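Kevar arm, cleaning aisle: front row keeps tipping
Forum > Retail and shelf robots > Setup and maintenance

Our Kevar does the facing in the cleaning-products aisle, one arm on a lift column. It had 1,494 pulls on the counter when it started tipping the front bottle in the row. It gets the pouches right. It gets the Vim bottles right most of the time. Spray bottles and tall necks are the trouble. I changed the suction cup and ran the home routine, no difference. We are teaching the contact points over from hand work on the same shelves, right hand on the front of the Colin, left hand flat on the shelf edge just over the price sign.

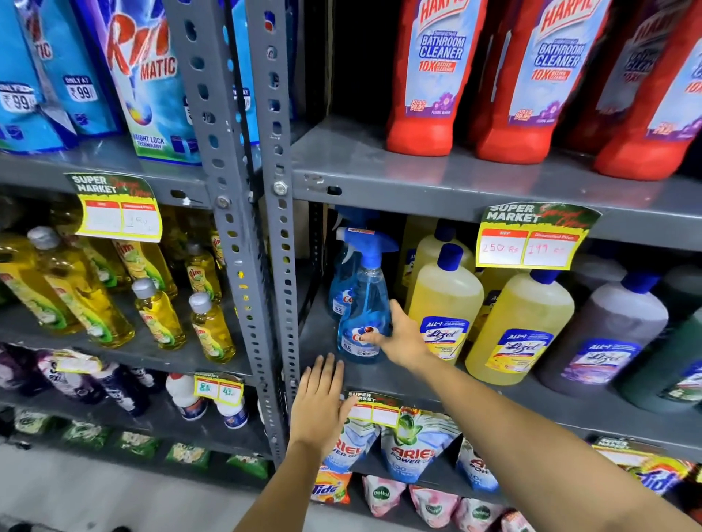

Posted by Hui-mei Fung | 14 July 2022

Settings as they stand: approach speed medium, contact height taken from the label center, shelf edge found by touch at the start of each bay. The steel upright between the bays is the reference for left and right. Price signs are masked out.

pallet_jackson wrote:
Label center is your problem. On a trigger bottle the label sits higher than you want to push. Set the contact height by product and go lower.

Hui-mei Fung wrote:
Tried it on the Colin. Better, but at the lower height the cup comes close to the shelf lip on the way in.

nightfill_ro wrote:
I don't agree that it's height. We had the same thing in May and it was the column. Two of the clamp screws had backed off and the arm sagged when it was stretched out. Put a dial gauge on the wrist, extend the arm all the way and read it. Ours dropped 9 mm.

pallet_jackson wrote:
If the column sagged the pouches would be off too.

nightfill_ro wrote:
Not so you'd notice. A pouch doesn't care where you push it.

tamsin_k wrote:
When was the shelf edge last touched off? The manual for ours says every 1,000 pulls. And do you have the hanging signs in the mask, or only the ones clipped to the edge? A big sign that hangs down can give a false edge.

Hui-mei Fung wrote:
Past that, so I will redo it. The mask has both kinds, but the hanging ones were drawn in by eye. The Harpic shelf is the one I want sorted first, red bottles on the left and the tall blue ones with the angled necks on the right, with one of the big signs hanging under the blue ones.

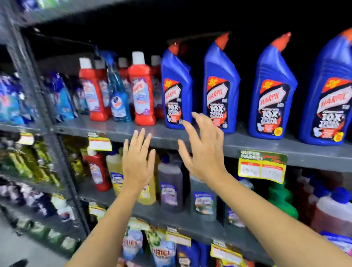 Hui-mei Fung

Touched off the edge again and redrew the mask with a ruler. Then I checked the column the way nightfill_ro said. It drops 2 mm at full reach. I tightened the clamp screws and it reads the same.

nightfill_ro wrote:
2 is fine. I'd leave the column alone then.

pallet_jackson wrote:
So, height. For the angled necks I would keep the cup off the neck altogether and work on the body of the bottle. Slow approach, and stop on contact.

tamsin_k wrote:
I'd still run one bay with the new mask before changing heights. If you change both you won't know which one did it.

Hui-mei Fung wrote:
Mask first, then heights, red Harpic before blue. I'll post the tip count for each when I have it.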